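Home News Research Projects Contact

Two-armed robots learn kitchen work from fewer examples, says Cevon laboratory

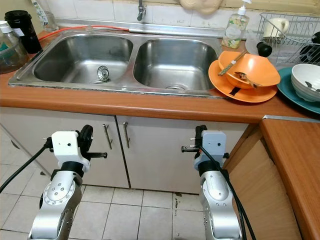
The robotics laboratory at Cevon has published first results of a training method it calls Milance. The method is meant for robots with two arms that must work in ordinary kitchens, with the dishes, bottles and taps that people leave there.

Usually such a robot is taught by a person who guides both arms through the whole task many times. In Milance the recordings are cut into short pieces, for example reaching for a plate or passing a spoon from one gripper to the other. The robot learns the pieces separately and then learns how to join them.

The group collected 1,686 pieces from 340 full recordings. After this a second model, trained with only 210 of the full recordings, was tested in a kitchen it had not met before. According to the report, it completed the dish tasks as often as the older model, which had used all 340.

The weak point is still the moment when both grippers hold the same object. Here the arms sometimes pull against each other -- the report says that thin plates are the most difficult -- and the robot must let go and begin again. Glass was left out of the tests.

The work was done together with the company Lakatos, which prepared the control software. The recordings will be opened to other groups in December under the name Pidska, and a longer test in 2 more kitchens is planned after that.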